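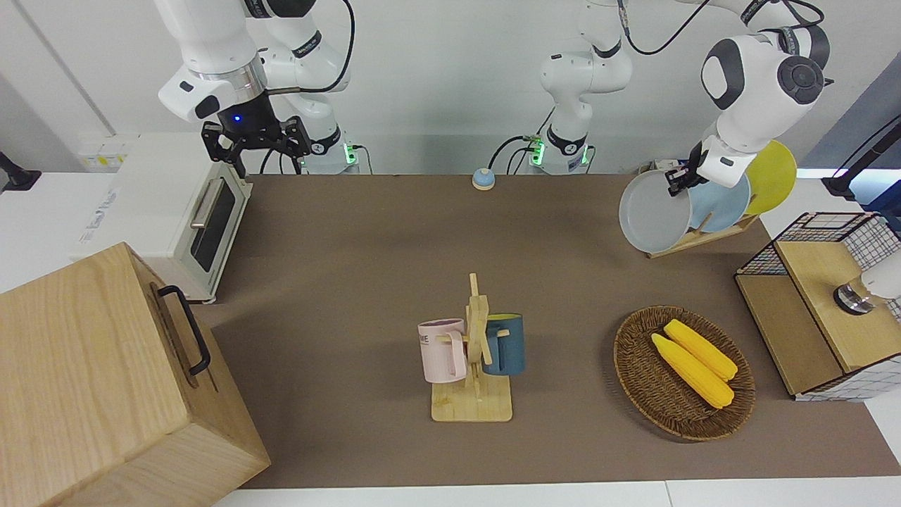

Valtteri asks why plates have to stand up in a rack when they could just go in a pile. A pile takes up less room, after all.

It's a fair question, and the answer is mostly water.

## What happens to a washed plate

When you rinse a plate, a thin layer of water stays on it. Lay the plate flat and the water has nowhere to go. It sits in the dip in the middle until it slowly turns into water vapor and drifts off into the air. That is called **evaporation**.

Stand the same plate on its edge and gravity helps. Most of the water runs down to the bottom of the plate and drips off. Only a little is left to evaporate, and air can reach both sides of the plate to do it.

In a pile, each plate covers the one under it. The water gets trapped between them. Come back in the morning and the plates in the middle may still be wet.

## Why the rack has slots

The slots hold the plates apart. They don't need to be far apart. A small gap lets air move through.

To take a plate out, hold it by the top of the rim and lift it straight up. If you tilt it too soon, it can knock against the plate next to it.
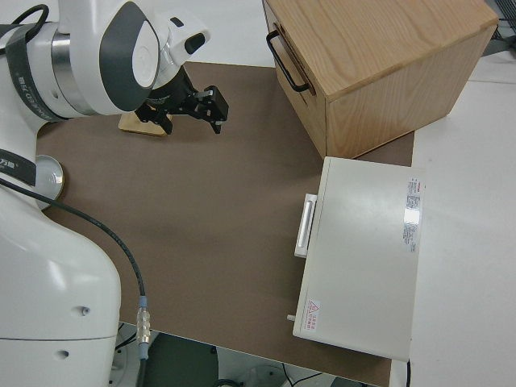 Does it matter which plate you take first? Munitz wanted to know, and added that at home they always start at the front.

Starting at the front is a good habit. You can see what you're doing, and your hand doesn't have to reach over the other plates. If you need one from the back, go slowly.

## What about mugs?

A mug is harder to dry than a plate because it has a deep inside. Set it right side up and any water left in it collects at the bottom. Set it upside down on a flat counter and the damp air inside can't get out easily.

A mug tree helps with this. It's a post with pegs sticking out, and each mug hangs from a peg by its handle.
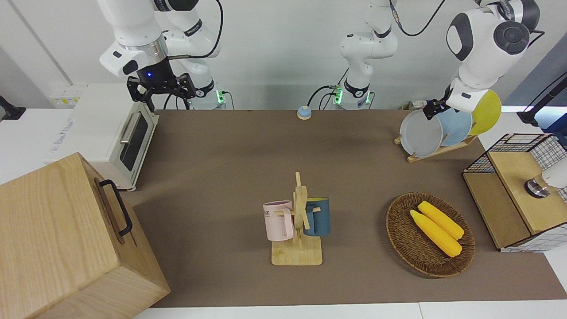
The open end of a hanging mug is not pressed against anything, so air can get in and out. Hang mugs on opposite sides of the post to keep the tree balanced. If they all go on one side, a light tree might tip over.

## Try it

You need 2 plastic plates that are the same size, and a dish towel.

1. Dip both plates in water.
2. Lay one flat on the towel.
3. Lean the other one against something steady, on its edge.
4. Check them after 14 minutes and write down what you see.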